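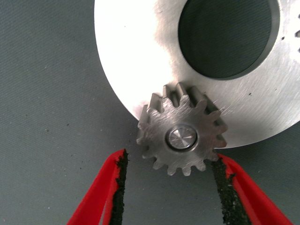 Newsletter > Workshop Notes > Parts and Repairs

The parts bench has been the slowest corner of the Vulville tool library for a long time, and this summer we finally did something about it. Members bring in machines to be fixed, the machines come apart, and the pieces end up in coffee cans and bread bags with no label. A good share of what comes out is gears and the flat metal parts they run beside. A little steel spur gear laid against a big silver disc with a round hole through the middle makes a fair picture of the problem, with one part easy to lose in a pocket and the other too wide for any drawer we own. Both kinds now have a place to go, and these notes explain how the new arrangement works.

7/22/21

What was on the bench

The sorting began last December, when the back shelves had to be emptied for the new heating pipe. Everything came off and went into the front room in crates. By the time the crates were gone through, the list had reached 809 metal parts that were worth keeping. Another 537 went to scrap. Most of the scrap was bent, cracked, or so badly rusted that the teeth had lost their shape. Fasteners were not put on the list. They went straight into the bolt cabinet, which is a separate job and still a mess.

The biggest surprise was how much of it was usable. Several members had been buying small gears by mail at the same time that matching ones were sitting under a pile of drill chucks.

How gears are sorted now

Small gears are kept in the shallow drawers to the left of the vise. They are sorted by number of teeth first, then by the size of the bore, then by thickness. Outside diameter is written on the card but is not used for sorting. Two gears can be almost the same width across and still not run together if the teeth are a different size.

To count teeth, put a dot of marker on one tooth and go around with a toothpick or a scribe. Count twice. On a small pinion it is very easy to come out one short or one over, and one tooth is enough to throw off the speed of whatever it drives. If the two counts don't agree, count a third time before you write anything on the card.

Look at the sides of the teeth as well as the tops. Wear shows up on the flanks, usually on one side more than the other. A tooth with straight, even sides is fine. A tooth that has gone thin or hooked is not, and a gear with even one of those goes in the scrap pail. Light machining marks on the face of a gear are normal and are no reason to throw it out.

Steel and brass go in different drawers. If you can't tell what a part is made of, try the magnet that hangs on the string by the light switch. Plain steel will grab it. Aluminum and brass won't, and neither will some kinds of stainless, so put anything doubtful in the drawer marked "ask."

Large discs and plates

Wide, flat parts used to be leaned against the wall behind the drill press. They slid down, they got kicked, and the edges were dinged. They now hang on the dowel rack by the window, with a piece of felt between each one and the next. Anything with a center bore big enough to go over the dowel belongs there. Solid plates go in the upright slots underneath.

Please don't polish discs before you hang them up. Fine circular scratches left from turning do no harm, and going after them with sandpaper takes off metal unevenly. A wipe with a dry rag is enough. If the part is bare steel, follow with a second rag that has a little oil on it. Aluminum doesn't need the oil.

Check the edge of the bore with a fingertip, lightly. Many bores have a small chamfer so that a shaft will start easily. A burr there can score the shaft on the first try, so take it off with the deburring tool, two or three light turns, and stop.

A word on work surfaces

The top of the parts bench has been covered with woven cloth in a plain, dull color. Small parts don't roll on it the way they did on the old steel top, and bright metal is easier to find. Shake the cloth out over the trash barrel at the end of your session. Filings get down into the weave, and the next person will press them into a bearing. No glue, no paint, and no soldering on the cloth. Use the brick table for that.

Cards and labels

Every drawer has a stack of blank cards. Write the tooth count, bore, thickness, and the machine the part came from, if you know it. A card that says only "Flotar mixer, inside" is still better than no card. Several of our Flotar and Buler machines use gears that look alike in the hand and are not the same, so please write the maker's name out in full and don't shorten it to a letter. Pencil is best. Ink runs as soon as oil touches it.

The label printer is working again. We bought a case of 1,000 blanks, and they should be used for drawers and rack positions only.

Borrowing and taking parts

Parts on the bench are free to members who are repairing something in the shop. Sign the sheet, write down what you took, and put the card in the box marked "out." If the part didn't fit, bring it back with its card and put it in the same drawer it came from. If you need something for a job at home, you can take up to four parts at a time.

Two things we are short on at the moment are small steel pinions with a plain round bore and set screws in the smaller sizes. If you have an old printer, sewing machine, or kitchen machine that is past saving, we would be glad to have the insides. Please take the cord off first and leave the machine on the low shelf by the door.

Next on the list is the Zelenák lathe. The change gears are all there, though the chart inside the cover has faded and has to be redrawn. Until that is finished the lathe can be used for plain turning but not for threads. The bolt cabinet comes after that, with what looks like more than 3,000 loose pieces in it.

Print this item
E-mail this item

Recent items in Workshop Notes
Sharpening Table Moved to the Front Room
New Belts for the Buler Sander
Which Oils We Stock and What They Are For
Drill Bit Exchange: What to Bring
Fixing a Flotar Mixer That Hums but Won't Turn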